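From: Mesfin Abera
To: costume-list
Subject: Re: black knits before the September sale

Niall Shearer wrote:
> Do we still have any black ribbed things in the back room? Omar
> needs 3 for the Zandska show, and I'd like to stop buying new ones.

Niall,

I started on the black pile this morning. There is at least one ribbed piece, plenty of fabric in it. I haven't checked it for moth holes yet. 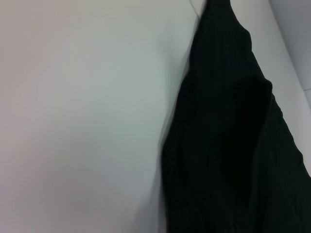 ## Still to do

- Shake out and fold the rest of the black – gray goes on a separate shelf
- Omar to send sizes before I put anything aside
- Keir has the key until 6, then it goes back to Hongjun

Anything Omar doesn't want goes in the sale.

Mesfin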